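Informe de avance — Proyecto Truller
Destinatario: Ollness, dirección de programas
Responsable técnica: Leonor Bastos
1 de agosto de 2021

Estado general

El periodo se ha dedicado al software de coordinación bimanual y a las herramientas de registro. La capa de control está terminada y en uso diario. La de percepción funciona con los objetos grandes y sigue por debajo de lo previsto con las piezas pequeñas y oscuras. El planificador conjunto se entregó con retraso respecto al calendario acordado y ha desplazado la evaluación final al mes de noviembre.

Control

Los dos brazos comparten ahora un único reloj y un único bucle de consignas. Antes cada uno tenía el suyo, y el desfase entre ambos llegaba a 60 milisegundos cuando el ordenador de visión estaba cargado. Tras la unificación, el desfase máximo medido es de 8 milisegundos. El cambio obligó a reescribir el módulo de paradas, que ahora detiene los dos brazos a la vez aunque el fallo se detecte solo en uno.

El modo de impedancia se puede ajustar por eje desde el fichero de tarea. Lo usamos sobre todo en inserciones, donde conviene que la pinza ceda en lateral y mantenga la rigidez en la dirección de avance. Queda pendiente la compensación del peso de la herramienta agarrada, que de momento se introduce a mano.

Tareas de manipulación fina

La tarea de referencia de este periodo es el trabajo con un estuche de puntas de destornillador: abrirlo, retirar o devolver una herramienta y cerrarlo. Se eligió a propuesta de Hämäläinen, que tiene operaciones parecidas en su taller de mantenimiento. Exige que un brazo sostenga la herramienta mientras el otro se mueve muy cerca, y ahí es donde el planificador antiguo daba más problemas: trataba cada brazo como obstáculo fijo del otro y acababa en bloqueo. 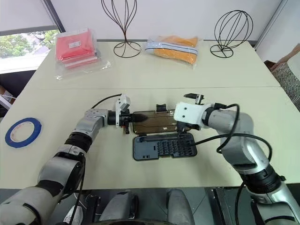
Percepción

La tapa del estuche es de plástico translúcido ahumado y la base es gris oscuro, con los alojamientos de las puntas muy juntos. La nube de puntos sale incompleta en la tapa y con ruido en la rejilla. Ulla Nurmi ha sustituido la segmentación por profundidad por un modelo entrenado con imagen en color, y con él la pose de la base se recupera bien incluso con otros objetos repartidos por la mesa. La tapa sigue fallando cuando hay reflejos de la ventana.

El conjunto de datos anotado tiene 2000 imágenes. La anotación de los alojamientos individuales va más lenta de lo previsto, y hemos decidido completarla solo para la mitad derecha de la base.

Planificación

El nuevo planificador trata los dos brazos como un solo sistema y calcula las trayectorias en el mismo espacio. El tiempo de cálculo por movimiento es de casi 200 milisegundos en el equipo del laboratorio, suficiente para replanificar entre fases, pero no durante el contacto. Los cables externos de las muñecas no están modelados; se ha añadido un margen fijo alrededor de los antebrazos que reduce algo el espacio útil en el centro de la mesa.

Herramientas

El visor de registros permite reproducir una ejecución con las consignas, los pares y el vídeo sincronizados. Stuson ha recibido una copia para revisar el formato de exportación y ha pedido dos cambios menores en los nombres de los campos, ya incorporados.

Desviaciones y próximos pasos

El gasto se mantiene dentro de lo aprobado. Solicitamos trasladar al siguiente periodo la partida de anotación no consumida. Antes de noviembre está previsto cerrar la detección de la tapa, automatizar la compensación de peso y repetir la tarea del estuche con la herramienta colocada en posiciones iniciales distintas. La memoria con los resultados de esa evaluación se enviará junto con el código y los registros.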